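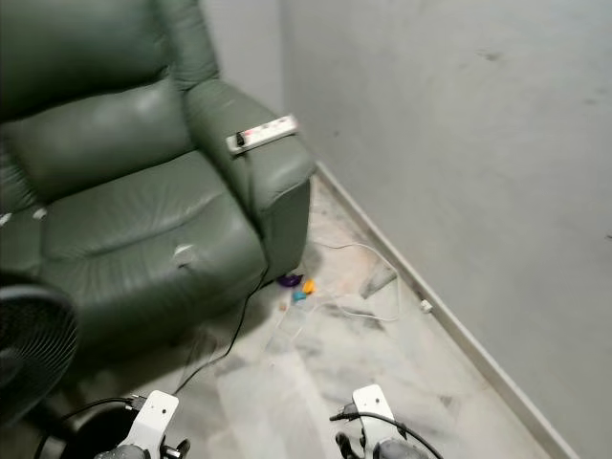
A green leather recliner with a power strip on the armrest.

I got to Tollorau a little before 4 in the afternoon, found the woman who's been fixing up secondhand furniture there for years, and asked the thing I'd been dying to ask. Is it worth hauling home an old leather chair?

"Depends what your nose tells you," she said. "Scuffs I can live with. Smoke, never. I've had chairs in here for months with the windows open and they still smelled like a bowling alley."

I'd brought a notebook full of questions (I have a couch problem, my husband will confirm) and we barely got through half. She started out answering phones at a moving company called Carrillo, and people kept leaving stuff behind. She took home a dining chair, then a dresser, then she needed a bigger garage.

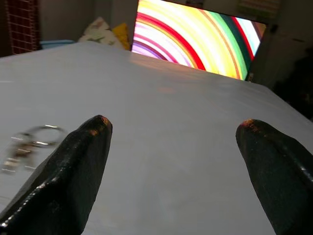 The mistake everybody makes

"Olive oil!" she said, before I'd finished asking. "Somebody's aunt swears by it. It goes sticky and it goes bad. Use a damp cloth, then a plain conditioner, a tiny bit, and go have lunch."

She paid $30 for her best find, a club chair from a yard sale in August, and later turned down 600 for it. I asked if she regretted that. She laughed for quite a while and said she was sitting in it when the guy called. 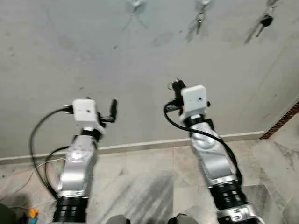
What she won't touch

Bonded leather, mostly. Once it starts peeling she sends folks home with the bad news and a cup of coffee. Sectionals are out too, after one got stuck on her stairs overnight and she had to sleep downstairs next to it.

"I'd rather do one chair slowly," she told me. "You get to know the springs. That sounds nuts, doesn't it?"

It didn't, to me!

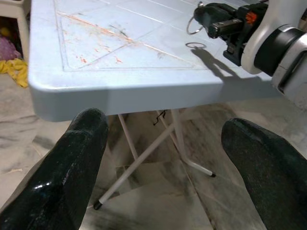 So how often should a regular person condition a leather chair?

"Twice a year is plenty, and once if it's out of the sun. Wipe the dust off in between and keep it away from the heater."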